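Bench notes, May, Tuesday

Punitz trial, day two

Kettle on at half eight, licence server awake by ten to nine, so already better than yesterday. For anyone reading this who missed the chat last week: Punitz is the simulated tabletop kit from Endbridge. You get the renderer, a shelf of household objects, 13 ready-made rooms with tables in them, and a set of gripper models you can bolt onto whichever arm you like. We've got the trial licence until the end of the month, and then Orncombe either pays the 1,160 for a seat or I go back to building scenes by hand (and grumbling).

Spent the first hour on the bottle-to-crate job, which is the one I want for the sorting work. Brown bottle with a blue band starts in the grey tray, yellow divided crate next to it, arm is supposed to lift the one and put it in the other. Kneževič gripper model, stock settings apart from the finger speed.

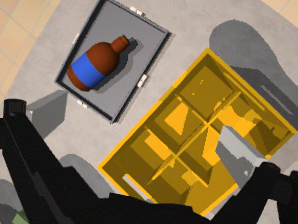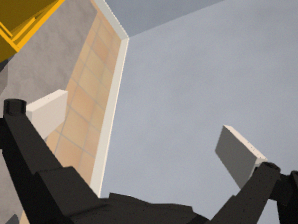 Punitz, bottle-to-crate, black gripper along the bottom in both

First thing to write down while I remember: scene loading is quick. Properly quick! I'd got used to going off to make tea while our old set-up compiled its shaders, and this one is there before I've found my mug. Reloading after a change to the object list is slower, and if you change the floor it rebuilds the lot, so do the floor first and leave it alone.

The Kneževič model. Good points: the linkages move together as they should, and I couldn't get the fingers to drift out of step even when I was being silly with the speed. Opening and closing limits are in the config in millimetres, bless them, and not in some made-up unit from nought to 255. Bad point: the grip force setting does something odd at the low end. Anything under 80 on their dial behaves the same as 80. I tried it with the bottle and then with the sponge from the kitchen set, stepping down a bit at a time, and the contact readout just sits there. Either there's a floor on it that the manual doesn't mention or the low values are being thrown away before they get to the physics. Have emailed Endbridge. Auto-reply says two working days.

(Ask them at the same time about the friction on the pads. There's a number in the file but no note of what it was measured against, or whether it was measured at all.)

Bottle. I was a bit rude about the bottle yesterday and I take some of it back. It rolls when you nudge it, it settles, and it comes to rest in believable places. What still bothers me is the mass. Default is set as if it were empty, and the ones we handle downstairs come both ways, and a full bottle lying on its side is a very different thing to pinch from an empty one. You can change it, it's one line, but there's no sloshing, the extra weight just sits in the middle like a lump of putty. For our job that may well be fine. For anyone wanting to do pouring it's useless, and I'd tell them so before they spend money.

Crate. The dividers are thin and the collision shapes are fatter than they look. Took me ages to work this out. I kept having the bottle catch on what seemed to be fresh air, and was about to blame the planner, and then turned on the collision overlay (ctrl and the backslash, it's not in the menus, I found it in the change log of all places) and there it was, a sort of padded ghost around every wall. There's a "tight" option for collision meshes. It costs you frame rate. With tight on, the catching went away in the runs I tried before lunch, though I only did a handful and they were all from the same start pose, so don't quote me.

Note for self: tight collision ON for crate, OFF for everything else. Save as orn_crate_tight. Do NOT overwrite the stock scene again.

Randomising. This is what we'd really be paying for and it's a mixed bag. You can vary lighting, floor, table surface, where things start, which way round they are, camera position with a bit of wobble. All from one page, with sliders, and you can lock any of them. Lovely. But the sliders aren't independent in the way the page makes out. If you let the table surface vary, it quietly drags the table's height along with it, a few millimetres either way, presumably as the surfaces were modelled at different thicknesses. I only noticed when my approach height started being wrong on some runs and right on others. It's harmless if you know. It would be a pig to find if you'd already generated a whole data set and trained on it.

Also the camera wobble. Turn it up past the halfway mark and every now and then you get a view that's mostly gripper and hardly any job. A few of those in the mix is no bad thing, real mounts get knocked, but I'd want to be able to cap it by how much of the target is in view and there's no setting for that. I could filter afterwards from the segmentation masks. That's an afternoon of my time though, and it's the sort of thing I was hoping to stop doing.

After lunch

Left the batch export going while I ate. Asked for 2,000 episodes to see what it would do under load and came back to a warning about disk space, entirely my own fault, I'd left it writing uncompressed depth to the little drive. Cleared that, pointed it at the big one, started again. It picks up where it stopped! Didn't expect that. It checks what's already there and carries on with the next seed, and the manifest at the end lists the lot properly in order. Whoever wrote the export side of this has clearly had to use it themselves.

The format is the usual folder per episode, with colour, depth, masks, joint states and a text file of the settings. Timestamps are in simulation time only. We'll want wall clock as well for lining up with the arm logs, but I can add that in the wrapper.

One snag, and it's a biggish one. The seeds don't carry across versions. I've got the version that came with the trial on my machine and the point release on the shared one, and the same seed gives a different layout on each. Same objects, different places. Their release notes say "improvements to placement" and leave it at that. If we do buy this I'd want us to pin one version for the whole project and keep the installer somewhere safe, and I'd want Endbridge to say in writing that the old one will still activate in a year's time.

Support so far: two questions sent yesterday, one answered this morning, and answered well, with a little script attached that ran first time. The other one (about exporting contact forces per finger and not just the total) has gone quiet. I'm inclined to be kind, it's a small outfit, and the phone number does at least reach a human being.

Manual is patchy. The chapter on grippers is excellent and has clearly been written by the people who made the models. The chapter on scenes reads as though it's for an older version, half the buttons have moved. The index has no entry for "collision", which given the morning I'd had did make me swear a bit.

Stuff I haven't tried and should before Friday's catch-up:

Two bottles in the tray at once. My worry is the contact solver when they're touching along the side.

Running without a window on the shared machine. The licence page says it's allowed on the trial. The licence server said otherwise when I had a go at four o'clock, so that's another email.

Swapping in our own crate. The dividers in ours are deeper and we've got the drawing, so it's just a case of converting it and finding out what the import tool makes of it. They say it takes the common formats. I'll believe it when I see it, every import tool I've ever met has turned my models inside out on the first go.

Comparing the simulated pad contact with the real Kneževič fingers downstairs. Need to book the arm. It's taken tomorrow, possibly Thursday as well, check the sheet.

Where I am with it at the moment, for the money question: leaning yes, with the force thing sorted. I got more done today than in a normal week of making scenes by hand, even with the crate business eating the morning. If they come back and say the low end of the grip dial is how it's meant to be, then I'm less keen, as the soft items are next on our list after the bottles and we'd be stuck at once. One seat would do us to start with. There's a discount for a second, but I can't see us both needing it on the same day.

Batch still going when I left, 17:40. Monitor off, machine ON, please don't shut it down. Note stuck on the case as well.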